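Drekley liquid coolers get a quieter pump, Canadian stock in April

Posted 25th October by Hannelore Harms

Quick one before the weekend. Drekley has refreshed its Brollska line of all-in-one CPU coolers, same rad sizes as before, new pump and a new cold plate. Colour options are still black or white, no grey this time round.

The big change is the pump. Old Brollska units had a whine at full tilt that plenty of owners grumbled about on our forum, mine included. The new one is built by Fröhlich, spins slower at idle and drops to a low-noise mode when the CPU sits under 30 degrees. Top speed on the bundled fans is now 1,303 rpm, down a fair bit from the last batch. Drekley says cooling is unchanged. We'll see, sample is on it's way.

Mounting kit is new too. Four thumb screws, one backplate, and the tubes now swivel at the block end so you're not fighting them in a small case. Cable count is down to a single lead from the pump to the board, with the fans daisy-chained off the rad. Rated for CPUs up to 300 watts, which seems optimistic for the smaller rad.

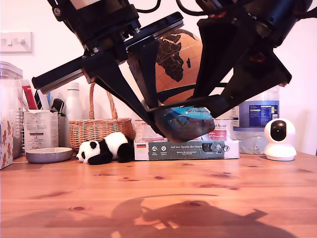 Pricing and availability

No firm Canadian price yet. Urkent, who handle distribution here, are only saying the smaller model will land a bit over 100 dollars before tax. Pre-orders through the usual shops, shipping in April, east coast first. Anyone who bought the old version can ask Urkent for the new mounting kit at no charge, just keep your reciept. The pump itself isn't swappable.

Lighting controller is sold separately, and the old one still works with the new block. Software update to follow, no date on that.

Full review once we've had it running in the test rig for a couple of weeks. Noise numbers first, temps after.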